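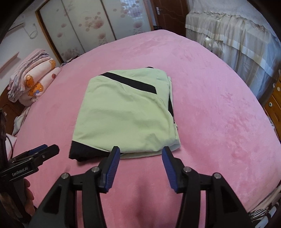

Aden Baseball Club
Minutes of the mid-season players' and coaches' meeting, held 2024-08-13 in the upstairs room at Fluvell Park

Present: Stela Ilie (chair), Gaurav Sandhu (head coach), Asabe Uzor (outfield and baserunning), Marius Radu (pitching), Maricica Cozma (minutes), and most of the first team. The second team sent their apologies, or at least didn't come.

Minutes of the previous meeting

Agreed as accurate, apart from the line saying that the infield "will be re-levelled by the start of the season". Marius asked for it to be noted that the infield has not been re-levelled and that anyone who doubts this can go and stand at shortstop. Stela said the sentence recorded what the ground had promised at the time and so it should stay in. It stays in.

Matters arising

The scoreboard. Still stuck on the visitors' side. Gaurav had been told by the ground that a part was on order. Maricica pointed out that the same words appear in the last two sets of minutes and asked which part, and from whom. Gaurav did not know. He will ask again and write down the answer.

Foul balls into the allotments. One letter received, polite. Stela has replied. No further action, although Asabe would like right-handed hitters to stop treating the letter as a compliment.

Coach's report

Gaurav gave his report on the season so far. The team is hitting better than last year and he believes this comes from the new practice order, with live pitching before the cages instead of after. He is pleased with the attitude and thinks a play-off place is realistic.

Marius said he was glad about the hitting but wasn't sure the practice order had much to do with it. The team has so far played the weaker half of the fixture list, and most of it at home, on a field where a ground ball to the left side is a lottery. He would wait until the away games were done before giving credit to anything. Gaurav said that was fair but that he had to plan practices now. Marius said plan them, then, and leave the explanation blank.

Maricica asked whether anybody had compared strikeouts with this point last season. Gaurav had, and they're up. He put this down to hitters being more aggressive. Maricica asked what he would have put it down to if they had gone down. It was agreed to move on.

Pitching

Marius reported that the staff is tired. He has three starters he trusts and one of those has a sore elbow which is being described to him as "fine". He does not believe it's fine. He has asked for the player to sit out until a physio has seen it, and the player has asked for a second opinion before having had a first one.

There was some talk of using a reliever as a starter in the meantime. Asabe was in favour. Stela wondered if this would simply move the hole from the start of the game to the end of it. Marius said yes, that is exactly what it would do, but that the end of the game is at least later, and some games are already decided by then. Left with him.

Pitch counts. Marius repeated that the counts kept in the dugout and the counts kept by the scorer don't match and have never matched. In the last home game they differed by enough to matter. He asked for one person to be responsible and for that person not to be on the batting order. Agreed. The scorer's count will be the official one until the end of the season, and the dugout clicker goes back in the drawer.

The Skinus trial

This took up most of the meeting.

Gaurav introduced the proposal. Skinus makes a sensor that clips on to the knob of the bat and sends readings for swing speed, bat angle and time to contact to a phone. The club has been offered a set for the rest of the season for £400, with an option to keep them. He has used one himself in the cages and found it useful. He thinks younger players in particular respond to numbers and that the club risks falling behind.

Stela asked behind whom. Gaurav said other clubs were looking at it. Stela asked if any had bought it. He wasn't aware of one that had, yet.

Marius asked what a hitter is meant to do on being told that his bat angle is wrong. Gaurav said the app suggests drills. Marius has seen the drills. They are, as far as he could tell, the tee drill, the other tee drill, and hitting the ball the other way, all of which the club already does, and has done since before there were phones. He accepted that the graph was attractive.

Asabe was more open to it. She said that she often tells a hitter he's late and he says he isn't, and it would be handy to have something neutral to point at. She would not pay the full price for that. She also wanted to know how it copes with a checked swing, and whether a player who warms up by waving two bats about would register as a great prospect.

Maricica raised the brochure, which was passed round. It says that users "gained up to" a certain amount of bat speed over a winter. She noted that "up to" includes nothing at all, that the brochure doesn't say how many users there were, and that teenagers get stronger over a winter whatever is clipped to the bat. She had written to Skinus asking for the figures behind the claim and had been sent the brochure again.

One of the players asked whether the readings would be used to pick the team. Gaurav said no. The player asked if Gaurav would be able to see them when picking the team. Gaurav said well, yes. This was not felt to settle the matter.

After a good deal of back and forth, Stela suggested the following, which was agreed with Gaurav mildly against:

The club doesn't buy the set now. Gaurav asks Skinus for a free loan, during the winter cage sessions starting in December. If they agree, half the hitters use the sensors and half don't, drawn from a hat by Maricica and not chosen by Gaurav. Everybody does the same drills. Bat speed is measured for both groups at the start and at the end with the old radar gun, which isn't very good but will at least be wrong for everyone in the same way. The readings aren't used for selection.

Marius wanted it minuted that he expects no difference. Gaurav wanted it minuted that he expects a clear one. Both are minuted.

Outfield and baserunning

Asabe reported that the outfield is catching what it reaches. Her worry is what it doesn't reach. First steps are slow, and there's still too much drifting under fly balls and too much waiting for somebody else to call. She would like a standing item at practice where outfielders read the ball off the bat during batting practice and are told off for chatting.

There was praise from the players for the catch at the left-field fence in the last away game. Asabe agreed it was a good catch. She said she'd been standing in line with it and that it was only that good because the first two steps had been backwards and the next one sideways. An outfielder who reads it properly makes it look dull, and gets no applause. The player in question, who was present, said he would take the applause.

On the bases, the team has been thrown out at third three times on plays where, in her view, the runner had no business going. She doesn't accept "putting pressure on the defence" as a reason. The defence did not appear to be under pressure. It appeared to be waiting with the ball. Runners are to look at the base coach. The base coach is to hold his hands up where they can be seen, and not point with the one that has a drink in it.

Nets and fencing

Buzatu has quoted for repairing the backstop net and patching the cage. Stela read out the quotation. Work would take seven working days and they'd need the cage empty for all of them. Marius asked if those were consecutive days. The quotation doesn't say. Based on how the dugout roof went, Stela will get it in writing before giving a start date, along with what happens if it rains. The price itself was thought reasonable, and there were no objections to going ahead once the dates are clear.

Until then the lower left panel of the backstop is to be treated as not being there. Parents and anyone else watching should be kept away from behind it - the sign has been put up twice and has ended up in the long grass both times. Gaurav will fix it on with wire.

Umpiring

Complaints about the strike zone in the last home game were discussed at more length than they deserved. Several players feel that it was low. Marius, who was calling for it to be lower all afternoon, thought that it was about where it should have been. Maricica said that if the club wants to complain to the league it needs video, and that the only video of the game is from the side and mainly shows the back of the third baseman. No complaint will be sent.

The club still has too few qualified umpires of its own. Two players said they might do the course. Their names have been taken down this time.

Any other business

Helmets. Two have cracked ear flaps and are in use. They're to come out of the bag tonight. Asabe will take them.

Music between innings. A request for walk-up songs was turned down, mostly on the grounds of the speaker.

Actions

Gaurav: scoreboard part, with a name attached; loan request to Skinus; backstop sign.
Marius: rotation for the coming away games; physio appointment for the elbow, confirmed by the physio and not by the elbow's owner.
Asabe: helmets; outfield drill at next practice.
Stela: Buzatu dates and rain terms in writing.
Maricica: tell the scorer about the pitch count; find a hat.

Next meeting to be fixed by Stela after the last away game. Minutes taken by Maricica Cozma. Corrections to her before then, please, and in writing.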